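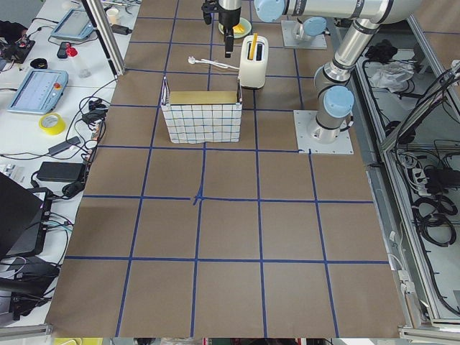 Toaster (two-slot)

A two-slot toaster is a small electric kitchen appliance that browns sliced bread between heated wires. Slots are on top, one slice each. Cream and white are common colors, also steel.

Use

Bread goes in, lever goes down, the bread pops up when the timer runs out. Most home models draw power from a wall outlet through a short cord – often under 3 feet, to keep it from hanging off the counter. Toast is moved to a plate right away or it goes soft.

Models

The Kikuvine 2 was sold from December in cream only. Dillwood made a wider version for bagels, slots 34 mm across. Pirihi toasters have 8 browning settings, wich some owners find too many.

Storage and care

Unplug before cleaning. Crumb tray slides out at the bottom, empty it weekly. Never put metal in the slots. Often kept in a cabinet or a soft fabric basket when counter space is short – let it cool first.

See also: Sandwich press, Grinard oven, Bread box

Last edited July 17, 2019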